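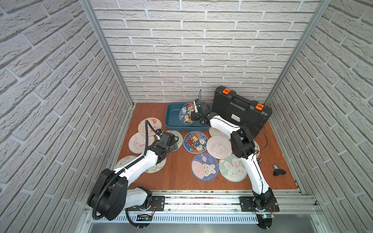 Fig. 1. Two-arm cell with the tray at the back of the board and coasters spread between the arms.

Kirkness Teaching Workshop
Handout 5: Good practice for shared two-arm cells
Notes by Decha Kaewkla

These notes cover the sorting task, in which coasters are picked from the board and placed in the tray. They go with the house rules on the wall, and where the two differ the house rules win.

1. Before power-on
Check that both base plates are tight on the rail. Follow each cable from base to gripper by eye and look for anything that could catch when the elbow swings. Keep hands, sleeves and lanyards behind the rail. One person is the named operator for the run and holds the stop button. The operator does not also take notes.

2. Laying out the work
Overlapping pieces are allowed in this task. Do not tidy them between attempts unless the sheet says so, as this changes the difficulty and the runs can no longer be compared. Pieces may lie at any angle and either way round.
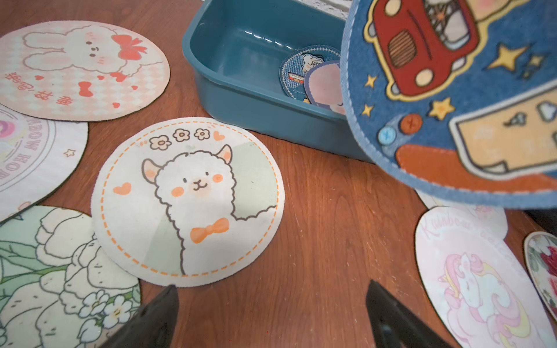
Start at the lowest speed setting, whatever the last group used. Close the fingers on the edge of a piece and lift straight up before moving sideways. If a second piece comes up with the first, stop, lower both and record a double pick. Do not shake it off over the tray.

3. Sharing the space
Only one arm may be over the tray at a time. The other waits on its own side of the board. At Trirnholm the rule is enforced in software; here it is up to the operator, so say "tray" aloud before going in and "clear" when out.

4. Placing
Release only when the piece is inside the rim. Pieces may stand on edge or lie flat. Pressing down on a stack to make room counts as a fault, and so does pushing the tray along the board.

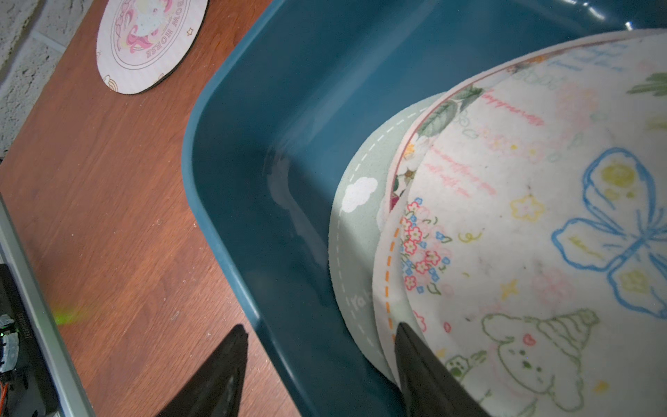
Fig. 2. Gripper fingers at a stack of mats in the tub.

5. Stopping and reaching in
Press stop, wait for both arms to be still, then reach in. A paused program is not a stop. Write every stop in the log with the run number and the reason, including stops made by mistake.

Reading for next week: Sutherland notes, section 13. Bring your log sheets.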